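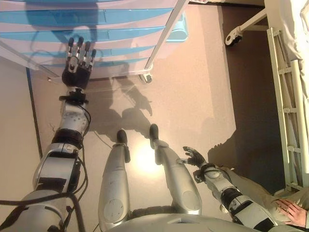
Student Team Brings Humanoid Robot to the Nursing Skills Lab

Brillbridge College and Skorstead Nursing School open a joint course on robots in patient rooms

BRILLBRIDGE, May – Brillbridge College will open its patient-room robotics course to all second-year engineering and nursing students in the coming school year, after a one-semester pilot in the skills lab at Skorstead Nursing School. The pilot was run by 13 students from both schools.

Students in the pilot worked with a full-size humanoid robot with two arms, two legs and five-fingered hands. The work took place at floor level as well as standing height. In one exercise the robot sits on the floor between two wheeled beds and reaches for the edge of a blanket with its left hand while its right arm stays out to the side. A student sits next to it during the exercise.

The team chose the space between beds as its main work area at the start of the semester. Rails, casters and hanging bedding all take up room there, and a robot arm that moves freely in an open lab has less space to turn. Nursing students set the rules for what the robot may touch. Engineering students wrote the motions and changed them when the nursing students turned them down.

Over the semester the team logged 242 reach attempts and 140 hours of lab time. Each attempt was recorded on a paper sheet with the bed height, the starting pose of the robot and the name of the student at the stop button. The sheets were later typed up and will be used as teaching material in the new course.

No patients took part in the pilot, and none will take part in the course. All exercises are done on empty beds.

The Vávra Prize

The team entered its work in the student section of the Vávra Prize, a regional contest for projects that join two fields of study. It received second place and an award of $1,000. The money will go toward spare finger joints and a second set of bedding for the lab.

The jury asked teams to show one task live and to explain one task that they had given up on. The Brillbridge and Skorstead team showed the blanket reach. It explained why it had stopped work on folding a pillowcase, a task that took up most of the first month.

About the Course

The course carries credit at both schools. Students work in mixed pairs and meet in the skills lab in the afternoon, starting at 2:30 p.m. The first weeks cover safe distances, bed controls and the stop procedure. Motion programming starts after every pair has passed a safety check. No earlier programming class is needed for nursing students.

Radmont, a maker of hospital furniture, has agreed to lend the lab a bed with a lower frame for the first semester of the course.

Students who want to sign up can do so through the registrar's office of their own school. Places are given in order of sign-up.

Press contact: Communications Office, Brillbridge College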